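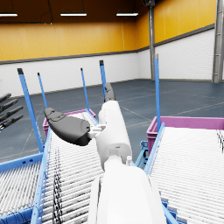

A simulated conveyor cell in the Rekau environment, with the robot's right arm over the central line. Thin black cables lie along the rollers. Credit: Didon

17 Dec 2024

Didon releases simulation method for training robots to handle cables

Didon, a robotics research company, today published a method for training two-armed robots to pick up and move loose cables, along with the simulated warehouse in which the work was done. The method, called Magalhães, lets a control policy learn from a small set of human demonstrations by generating new variations of each one in simulation.

Cables are hard for robots. They bend, cross over each other and change shape every time they are touched, so a grasp that works once may fail on the next attempt. Collecting enough examples on real equipment is slow, and the work has to stop whenever a cable gets caught in the rollers.

The Didon team started with 200 demonstrations recorded by operators controlling the simulated robot remotely. Magalhães cuts each demonstration into short segments at the points where a hand makes or loses contact. It then changes the starting shape of the cable, adjusts the arm motion to match and replays the result in the simulator. Attempts in which the cable is dropped or pulled off the conveyor are thrown out. The process yielded 2000 usable demonstrations, which were used to train the final policy.

"We had been varying the position of the cable and leaving its shape alone," said Deming Cui, who leads the manipulation group at Didon. "That gave us a policy that was good at straight cables. Once we varied the shape as well, it stopped reaching for places where the cable used to be."

The simulated hall, named Rekau, contains roller conveyors, plastic crates and a robot with jointed fingers. Lighting, floor markings and wall colors can be changed between runs. Cable stiffness and roller friction can also be set by the user.

In tests on cable layouts that were not used in training, the policy trained on the full set completed the task more often than one trained on the original demonstrations alone. The largest gains came on layouts where two cables crossed. Results were weaker when a cable lay against the side rail, where the fingers have little room to close. The paper reports these cases separately.

"The rail is still a problem, and we say so in the paper," said Nermin Gökçe, a research engineer on the project. "The contact model is least accurate there, and adding more demonstrations did not help much. We are looking at the finger geometry next."

All results in the release were obtained in simulation. Didon plans to begin trials on physical equipment in August with Brodex, a conveyor manufacturer. The first trials will cover 4 cable types and will use a slower arm speed than the one used in simulation.

"Our interest is in the sorting of returned parts, where cables arrive in every possible condition," said Ruwan Bandara, head of engineering at Brodex. "We want to see how the method holds up on our own lines before we make any decisions about it."

The Rekau environment, the original demonstrations and the training code are available from the Didon website for research use. A separate license is required for commercial use.

Media contact: Montri Chaimongkol, Didon press office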